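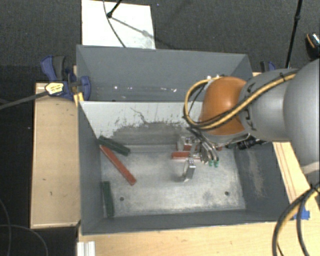
Leire Mateos wrote in after the last edition of this guide to say that her labels peeled off in the first month, and that the section on surface preparation should come before the section on printing. It now does. Read section 4 through once before you load the roll.

4. Labeling storage bins with the Vornov label printer

4.1 Before you start

You will need:
- The printer and its power adapter
- One roll of Jalska labels (200 per roll)
- A clean, lint-free cloth
- Rubbing alcohol or a mild degreaser
- A plastic scraper
- A pencil and a ruler

Labels stick best at normal room temperature. If the bins have been kept in an unheated building, bring them inside the evening before.

4.2 Preparing the surface

1. Empty the bin and set it on a flat surface.
2. Choose the spot for the label. The outside of the short end, near the top, is easiest to read when bins are shelved. Inside walls take the most wear and are a poor place for a label.
3. Remove any old label with the plastic scraper. Work from one corner and keep the scraper low.
4. Wipe the spot with alcohol and let it dry completely.
5. Run a finger over it. If you feel loose paint or grit, scrape and wipe again.

CAUTION: Do not use a metal blade on painted or coated bins. Once the coating is broken it goes on flaking, and a label placed over it will lift.

CAUTION: Alcohol is flammable. Keep it away from heaters and open flames, and open a window or door while you work.

4.3 Loading the roll

1. Switch the printer off.
2. Press both side tabs and lift the cover.
3. Drop the roll in with the labels facing up. The free end should come off the top of the roll.
4. Pull the free end through the slot until one full label is showing.
5. Close the cover. Both tabs should click.
6. Switch the printer on and press FEED once. One blank label comes out – throw it away.

Note: Van Wijk rolls also fit, but the core is wider. Remove the gray spacer first and keep it in the cover pocket.

4.4 Printing

1. Press SIZE and choose setting 4 for bins on open shelving, or setting 9 for bins above eye level.
2. Type the bin code. The printer accepts up to 17 characters, spaces included.
3. Check the code on the display. Letter O and zero look alike on the smaller sizes.
4. Press PRINT.
5. Tear the label off downward against the cutter.

If you keep your stock list in Lorex, type the code exactly as it appears there, with the hyphen. The search will not find a code entered without it.

4.5 Applying the label

1. Draw a light pencil line where the bottom edge of the label will go.
2. Peel back a short strip of the backing. Do not touch the adhesive.
3. Line up the label and press down the exposed strip.
4. Pull the rest of the backing away slowly, smoothing with the cloth as you go.
5. Press firmly over the whole label, edges last.

Leave the bin overnight before you wash it. The adhesive holds after a few minutes but is not at full strength until the next day.

4.6 If a label lifts

Do not press it back down or cover it with tape. Remove it, repeat 4.2 and print a new one. If labels keep lifting from the same bin, use the screw-on holder described in section 6.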